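### 4.2 Folded towels and the question of "done"

Of all the household cloths our participants talked about, the small microfiber towel drew the longest and fondest answers, and we have let it take up more of this section than we first planned. Sheets are folded a few times a month in most of the homes we heard from, and tablecloths less often than that, but the cleaning towel comes round again and again. People fold it while the kettle heats, while talking on the phone, or while half listening to a child read aloud. Of the 1,486 diary entries gathered in the Gandau and Sekis households, some 200 mention a towel of this kind, and a good many of those entries wander off into who taught the writer to fold, and whether that person would approve of the result.

We asked each household to tell us when a towel counted as folded. We had expected answers about corners and straight edges, and we did hear a few of those, mostly from people who keep their towels on an open shelf where visitors might see them. Far more often the answer had to do with the stack. A towel was done when it would sit on the one beneath it without sliding, and when it could be picked up in one hand without falling open – a modest standard, and a very sensible one for a cloth that will be wiping down a stove by evening.

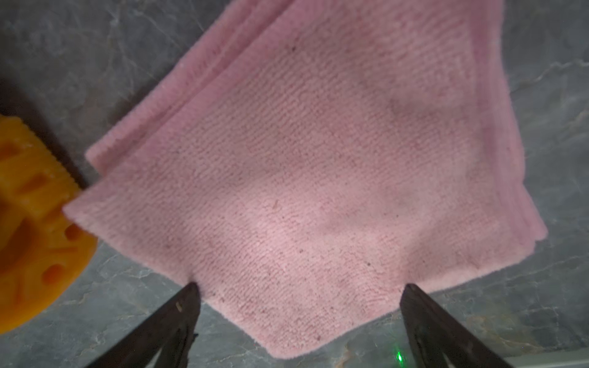 **Figure 2.** Pink microfiber towel, folded in several layers, on a gray marble surface.

Thick, looped cloth makes a strict standard hard to keep in any case, and several participants told us so with some feeling. A flat cotton napkin takes a crease and holds it, while a fuzzy pile springs back a little at every turn, so that small differences add up as the layers do. The towel in Figure 2 has hems that step outward along its right side in a slightly ruffled border, and its outline is closer to a tilted kite than to a rectangle. When we described a fold of this sort in the follow-up interviews, 11 participants called it finished and only 2 said they would shake it out and begin again. One of those 2 added, rather kindly, that she would only do so if she were not already tired.

Lint came up nearly as often as shape. Microfiber holds on to small specks even through the wash, and people in the Sekis homes spoke of picking them off during folding, almost without noticing that they did it. In our coding we first treated this as a separate cleaning task. After a second reading in March we moved it under folding, where the diary writers themselves had placed it, and the counts in Section 5 follow that arrangement.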